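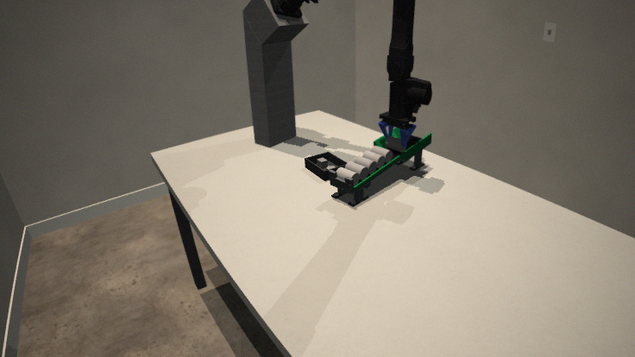 The Example Room at Lalteck opened at eight in the morning, and by custom the first hour was given to reading. Şengül Gezer read the overnight register at her desk on the second floor, where the rendered room stood open on her left-hand screen and the register on her right. The register held 3,475 entries. Each entry was one attempt by one operator to take a cylinder from the green rack, and each bore a grade of Accept or Decline in the box provided.

The learning system was called Gridik. It had been promised to the Brurau works by March, and it would learn only from entries graded Accept. The handbook was firm on this point. A Declined entry was to be kept for the period required and was not to be shown to Gridik under any circumstances.

Miss Gezer had held the post of Senior Grader for 11 years. In that time she had declined entries for haste, for collision, for failure to release, and for what the handbook called wandering. She had not often been asked to explain herself, and she had come to regard this as a courtesy extended to the post.

On Monday a note was attached to the register. It came from Operator 32, and it read: "Request review of my Declined entries. I was not wandering. I was deciding."

She opened the first of them. The arm came down over the rack and stopped above the farthest cylinder. It remained there. The clock in the corner of her screen counted off 20 seconds, and only then did the blue fingers begin to close.

She opened the next entry and changed to the wrist view.
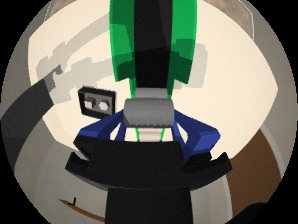 Recep Uçar
Contributing Writer, The Dağdelen Quarterly

From the wrist there was very little to see except the work. The cylinder lay across the middle of the circle with a blue linkage on either side of it, and the small tray with its two pieces sat off to the left. Miss Gezer had looked through this view on every working day of her employment. She now looked through it for the full 20 seconds and did not advance the recording.

The fingers shifted slightly to the left. They shifted back. They closed.

She consulted the handbook, which defined wandering as "motion, or the absence of motion, that does not serve the task." She read the definition a second time and made a pencil mark beside it, although the handbook was the property of the company.

At noon she wrote to the Office of Standards and asked whether a learning system might properly be shown an operator who was making up her mind. The reply arrived before two. It stated that Gridik was to be shown how a cylinder is picked up, and that the period before picking up was a matter for the operator.

Miss Gezer printed the reply and placed it in the file. She then returned to the register and opened the remaining entries from Operator 32, this time from the camera overhead.

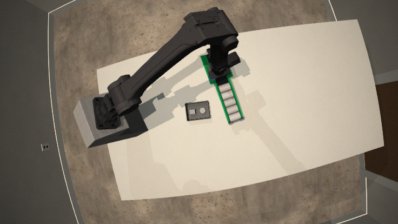
The arm above the first cylinder, before the grasp.

She watched each one to the end. In the box provided she changed Decline to Accept, and in the column for remarks, which graders were encouraged to leave blank, she wrote "Deciding."

The entries went to Gridik that evening with the others. No acknowledgment was sent to Operator 32, as the handbook made no provision for one.

The trial at Brurau was held in the long hall, before the directors and a number of guests. Miss Gezer was given a chair near the back. The machine was switched on, and it lowered its arm over the rack and stopped there.

One of the directors looked at his watch. An engineer rose from his seat and took a step toward the controls.

"Please leave it," said Miss Gezer. She had not meant to speak so loudly, and several of the guests turned around.

The engineer sat down again. The arm had not moved.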